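Quanto custa, afinal, pôr um braço robótico na oficina

Ando há meses a prometer este post e vou escrevê-lo já, antes que perca outra vez a folha de cálculo (sim, já a perdi uma vez, estava na pasta das faturas da água). Quem me lê sabe que faço sabonetes e champôs em pequena quantidade e que a parte de que menos gosto é a de pegar em frascos vazios, pô-los na máquina de encher, tirá-los e metê-los na caixa. São 200 frascos num dia bom. Ao fim da tarde já nem sinto os polegares!

Em junho decidi que ia pelo menos fazer contas a sério. Pedi três orçamentos. O da Grollau veio em dois dias, muito arrumadinho, com o braço, a base e uma garra de dois dedos. O da Trurkora demorou mais e trazia só o braço, com a garra "a definir", e eu fiquei a olhar para aquilo sem saber se definia eu ou definiam eles. O terceiro, da Coşkun, era o mais barato de todos até eu chegar à última página, onde estavam o transporte, a instalação e um dia de formação que não dava para tirar.

O que me apanhou mesmo desprevenida foi o peso das coisas à volta do braço. Eu tinha na cabeça um preço, o do braço, e pronto. Depois há a garra, os dedos da garra (vendem-se à parte, quem diria), a mesa onde aquilo é aparafusado, a proteção, a licença do programa, um quadro elétrico decente. Na minha folha tenho 44 linhas e só uma delas diz "braço". Não vou pôr aqui os valores porque os orçamentos eram para mim e cada caso é um caso, mas digo-vos que a soma dos acessórios ficou mais alta do que o próprio robô -- e eu ainda nem tinha posto a linha das peças de substituição.

Simular antes de pagar

Foi a minha prima que me falou do Unard, um simulador onde se monta a célula no computador e se experimenta tudo sem comprar nem um parafuso. Pensei que fosse coisa de engenheiros e é, um bocadinho, mas tem um período de experiência e eu sou teimosa. Na primeira noite só consegui pôr uma mesa de pernas para o ar. Na segunda já tinha uma superfície castanha, um braço e uma garra que abria e fechava quando eu mandava.

O que eu queria perceber era uma coisa muito concreta: quanta folga preciso entre os dedos. A garra da proposta mais em conta abre menos do que a outra, e a diferença de preço entre as duas não é brincadeira nenhuma. Se a estreita servisse, eu poupava ali uma boa fatia do orçamento. Por isso comecei a experimentar com formas arredondadas e a olhar para a distância de cada lado. No ensaio que deixo aqui, a peça lilás ficou mais perto do dedo da direita do que do da esquerda, com a garra ainda aberta e sem lhe tocar. É esse desacerto que me interessa, porque na minha bancada nada fica exatamente no sítio e eu preciso de saber quanto erro posso pagar, por assim dizer. 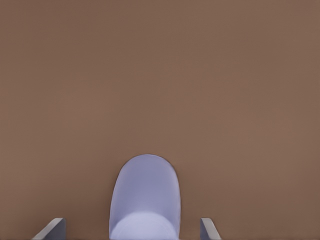 A lista, tal como está hoje

Depois destas noites todas reorganizei a folha em 4 grupos, e aconselho quem esteja na mesma a fazer o mesmo antes de responder a qualquer vendedor:

O que se compra uma vez: braço, base, mesa, quadro elétrico, proteção.

O que se gasta: dedos da garra, borrachas, cabos. Pus uma verba por ano e depois aumentei-a, porque me conheço.

O que se paga para sempre: licença do programa, manutenção, seguro. Perguntem se a licença é anual! Num dos orçamentos era, e estava em letra miudinha.

O meu tempo: esta é a que eu teimava em deixar a zero. Reservei 20 dias para montar, aprender e estragar frascos, e nesses dias não há produção, portanto têm de entrar na conta.

Por agora a garra larga continua na lista, a lápis. Falta-me repetir os ensaios com uma forma mais estreita, parecida com os frascos de viagem, e falta-me a resposta da Trurkora sobre a tal garra "a definir" (já mandei dois emails). Se alguém por aí já comprou dedos de substituição em separado, digam-me nos comentários quanto tempo duraram os vossos, que essa linha da folha está preenchida completamente a olho.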